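Teaching the Next Shift
At the Zula returns center in Brosanton, warehouse workers are becoming the instructors of the machines beside them

By the staff of the company magazine
5/14/24

Returned goods are slow work. A parcel that leaves a warehouse has been packed to a standard, with a label in a known place and the contents in a known order. A parcel that comes back has been opened, handled and closed again by a customer, and what it holds may be missing a part, a bag or a box. For this reason the returns floor at Zula's Brosanton center was the last part of the building to see any automation. The conveyors and the sorting arms were installed elsewhere, while the sorting of returns stayed with people at tables.

That began to change last August, when Zula opened a training area at the east end of the returns floor and signed an agreement with Amrani, the supplier of the center's sorting arms. Under the agreement, employees from the returns tables spend part of their working week showing, by hand, how small household goods are picked up, turned, set down and put into baskets. Their movements are recorded and used to prepare the software that will run two-fingered arms on the same tasks. The program is known inside the company as Kinatis.

The center employs 494 people. Eight of them were selected for the first group of demonstrators, all from the returns tables and all with experience of the full range of goods. Selection was by application, and the posting asked for steady hands, patience and a willingness to repeat a task many times in the same day. No technical background was required.

A change of pace

Employees who moved to the training area describe the work as quieter than the returns floor and more tiring in ways they did not expect. At the tables, a practiced sorter makes hundreds of small decisions in a shift without stopping to think about them. In the training area, each of those decisions has to be made deliberately, and often made again. A demonstrator who nudges a basket with an elbow, or shifts an item with the free hand, has done something the arm will not be able to copy, and the attempt is set aside.

Several demonstrators said that the first weeks were frustrating. The hand-held gripper opens and closes on a trigger and has no sense of touch beyond what passes through the handle. Thin items, such as folded cloths and flat packets, proved difficult. Experienced sorters who could clear a table quickly with their own fingers found themselves slow and clumsy, and some asked to return to their former posts. The company allowed this without penalty, and two employees took the option. Their places were filled from the same list of applicants.

Those who remained say that the skill came with time. They also report that it changed how they see their former work. One demonstrator explained that she had never noticed that she tilted every box toward herself before lifting it. Another said that he now understood why new hires drop certain items, and that he had passed the advice on to the trainers at the returns tables.

Pay and standing

The question of pay was settled before the program began. Demonstrators are placed one grade above returns sorters for the hours they spend in the training area, and they keep their seniority. Sessions are limited to two hours, followed by a return to ordinary duties or a break. The limit was introduced at the request of employees after complaints of soreness in the wrist and forearm, and the grippers were later fitted with a lighter handle.

The more difficult question concerns what follows. Employees are aware that they are preparing machines to do a share of their own work, and they have said so at staff meetings. The company's written position is that no returns post will be removed as a result of the program before the end of the agreement, and that any change after that date will be discussed with employees in advance. Staff representatives have welcomed the commitment and have asked for it to be extended. Talks on that point were still open when this article was prepared.

At the training tables

A session is built from short attempts. The goal for each group, 900 accepted attempts per task, is posted at the entrance to the area. Work surfaces are kept plain and the containers simple, among them a low basket of white wire mesh with a solid floor. The grippers used by the demonstrators have two blocky fingers in a green so dark that it is nearly black, with flat inner faces that meet the item from either side.
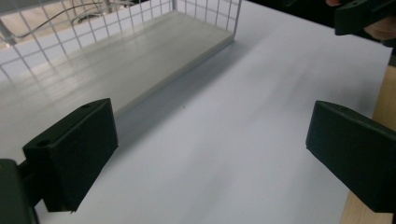
What the floor expects

The first arms prepared through the program are due to be tested at a single returns table, with a sorter present at all times. The sorter will decide which items go to the arm and which are handled by a person, and will be able to stop the arm from a button at the edge of the table. Demonstrators will take the first of these posts. Managers at the center expect the arm to begin with rigid boxes of moderate size and to leave clothing, glassware and opened packets to the staff.

Opinion among the sorters is divided. Some look forward to handing over the heavier boxes. Others are concerned that the remaining work will consist only of the difficult cases, with no easy items between them to set a comfortable pace. The company has agreed to review the hourly targets at the test table after eight weeks, and to publish the results of the review on the notice boards in both break rooms.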